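Folding Furniture in Small Apartments
Term project, Intro to Housing Studies

Our group wanted to know how renters fit a dining area into a small home.

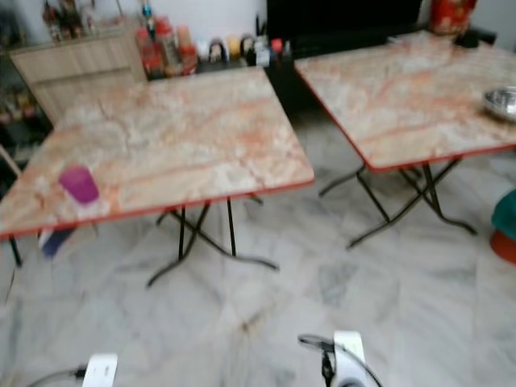 We looked at apartments under 400 square feet in the Trornen district and got 211 survey forms back in October. Most renters said they eat at a table that folds or at the kitchen counter. The most common complaint was storage. Closets in the older Brivero buildings are too shallow for a folded table, so it ends up behind a door. We also visited 7 apartments on a Saturday and measured the floor area left for walking.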